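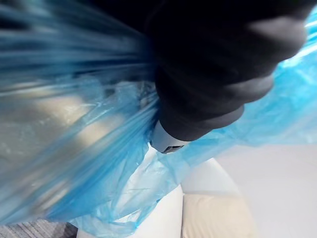
Translucent blue plastic, bunched up

Enell grain moisture meter, model 913

I've been selling kit to small grain merchants from our shop in Givunport for years now, and this is the meter I keep recommending (I use one myself!). You fill the cup, pick your crop, press the button and read the number. Wheat, barley, oats and rye are already set up, and you can add your own crops if you buy anything odd.

Why bother? Well, if you're sending wheat abroad, the buyer's going to test it at the port — and an argument over moisture at that stage is a miserable way to spend a morning. I'd much sooner know before the lorry's loaded.

It stores 4000 readings, each with a lot number, so you can print the whole list for your paperwork. Lelano make the printer that goes with it, order code 3698, sold separately. Batteries are in the box.
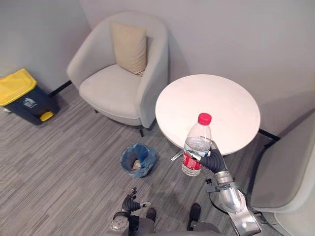 Grey armchair with the small round table

Ridwan Siregar checks every meter against our test samples before it's posted, and you get his signed sheet with it. Send it back each October if you'd like it checked again before the winter contracts start.

The hard case by Yüksel (order code 3884) fits this model only — please don't order it for the older one, the lid won't shut.

Page updated 2024-06-27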